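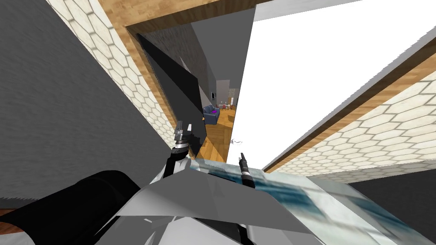 Issue 3

Reading time: 3 minutes

Laritz publishes good practice rules for household robots at doors

Sunday, February 9, 2020

Laritz today releases the second edition of its Doorway Rules, a free document for companies and laboratories that test two-armed robots in homes. The document has 87 rules and can be used by anyone, also for commercial work. It replaces the draft which we sent out last August to our partners for comments.

A door looks like a small matter, but for a mobile robot with arms it is one of the hardest places in a flat. The space is narrow, the door moves, and a person or an animal can come from the other side. Until now every team wrote its own test, and the results of one team could not be compared with the results of another. With the new edition we wish to give a common way of testing and a common way of writing down what happened.

The rules were prepared together with Flustov, who builds the simulation software, and with the design office Doãn, who made the plans of the model flats. In the simulated flats the robot has to deal with a door which is already partly open, and behind it there is a room with normal furniture, for example a sofa, or a table with chairs. We ask for furnished rooms on purpose. A robot that passes a door into an empty room has shown only half of the work.

What is new in the second edition

Simulation first. No robot may be tested at a real door in a home before it has finished 100 runs at the same type of door in simulation. The runs must be one after another and with the same software version. If the software changes, the counting starts again.

Two arms, one task. When one arm is at the door panel, the other arm must either help with the door or stay inside the width of the robot's body. It may not carry an object through the opening at the same time. In the draft this was only a recommendation, and many of the comments asked us to make it a rule.

Grippers and edges. A gripper may not be closed on the edge of a door on the hinge side. On the free edge it is allowed, if the force limit is set before the run and is written in the test report.

Objects on the floor. The floor just behind the door has to be checked before the base of the robot moves forward. Small things are often left there, and they can be hidden by the robot's own arms. The rules say what the robot must do when its view is covered: it stops, takes the arm back and looks again.

Walls and surfaces. Test flats must include at least two different wall surfaces near the door, and one of them must have a repeated pattern. Glossy doors are also included. Patterned tiles and reflecting panels can disturb the measuring of distance, and a test with plain white walls says little about a real kitchen or corridor.

Reports. Each failed run is reported with the same details as a good run. A short form of two pages is added at the end of the document.

"We had long discussions about the word 'open'," said Reginald Van Dusen, who led the writing of the rules at Laritz. "For one team a door was open when the latch was free, for another when the robot could drive through. Now there are three states, and each has its measurement. It is not an exciting chapter, but I think people will use it the most."

The document does not replace the safety law of any country, and it does not give a certificate. A company may write that it has followed the Doorway Rules only if it also makes its test reports available on request.

The first project to work with the full text will be Wesutik, our own programme for robots that help older people at home. Its simulation tests have priority this spring - visits to real flats will be planned only after the reports have been read by a person from outside the programme.

The Doorway Rules, second edition, are available in English from the Laritz press office, together with the report form. Comments and corrections are welcome, and we answer all of them in writing. Sliding doors and doors with automatic closers are not covered in this edition, and we are looking for partners who have experience with them.

Contact: Laritz press office | © 2020 Laritz. All rights reserved. | Back to top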